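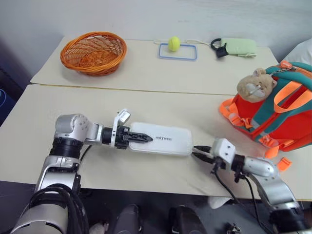
October snuck up on me and I still hadn't dealt with the kid stuff from summer, so this week was backpack week at our house. The red-orange one came out first. I love that bag! The straps and trim are teal green, which shouldn't work with red but does, and there are so many orange straps and buckles hanging off it that I lose track of which one goes where (one was just dangling, of course).

The little plush on top stays. Mouse or hamster, we've never agreed. I say mouse, I'm outvoted, and either way it has its own seat at dinner most nights.

My system is pretty loose. Everything gets spread out, and I go through it piece by piece before any of it goes back in a bag. The orange wicker basket is for bits that live by the front door. I found it at Jilness, the secondhand place over on Alden Street, and it has moved rooms more times than I have. The tennis ball will probably end up in there, because I can't think where else a tennis ball goes. The light green pouch with the black clip is my favorite thing in the whole pile, so handy, and I'm trying to claim it for myself before our Imrie trip.

Still to do: the closet shelf, the rain boots, and a drawer with what must be 31 dead markers in it. I'm saving the drawer for the weekend, with coffee and the radio on.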